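Trelter Crafts Board > Gift Wrap and Paper Flowers
Thread: Wrapping a small bouquet with ribbon - what order?

risine_906
Joined December, 15 posts
I'm making little bouquets to give out at the Brorkbridge spring market and I can't settle on an order. Right now I have an orange paper bag, red satin ribbon and a green marbled cover on the table. I stand the flowers in the bag first and do the ribbon last.

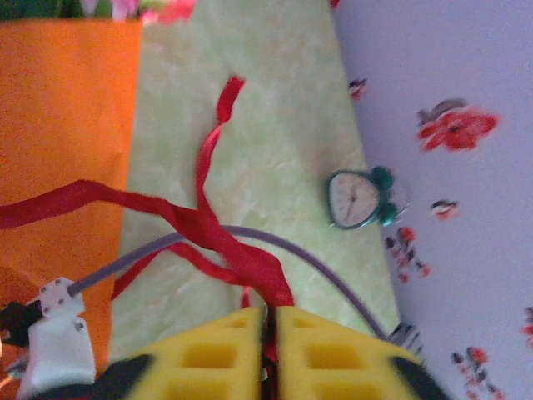 The ribbon is the part I fight with. It twists as soon as I let go and the bow ends up facing sideways. Should I tie the stems before they go in?

liemstreet
2871 posts
Yes, tie first. My order:

1. Lay the stems out and trim them to one length.
2. Fold the paper on its own, pressing each crease hard. Layered folds look darker where they overlap, so put them where you want the color.
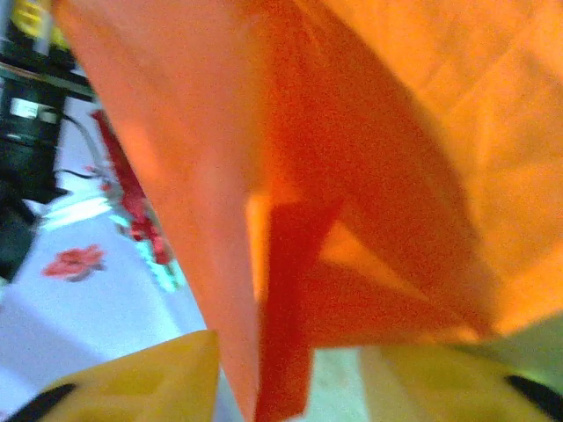

3. Set the stems in and wrap the ribbon twice, flat, before you knot it.

paperandpins
I don't agree with trimming first. Once they're tied you can cut everything in one go and it comes out even. Also 2 wraps is too much for satin - it slides on itself.

Re: stems, side branches and all
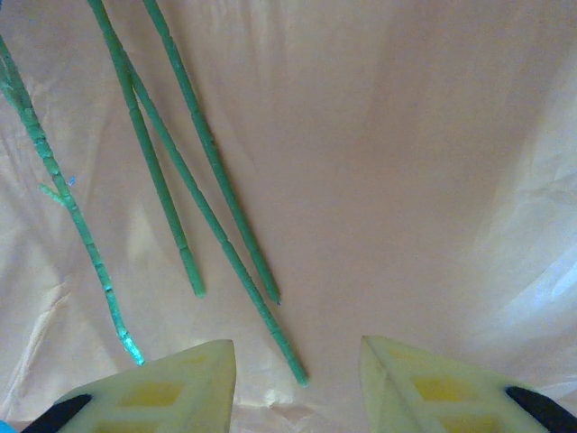 posted by risine_906, March 2018

Four green stems to a bunch is what I'm trying now, laid out on the peach plastic. One has a side branch partway down. Leave it or snip it?

liemstreet
Snip it. It will poke through the paper.

paperandpins
I'd leave it and turn it to the back. Agree to tie before bagging though.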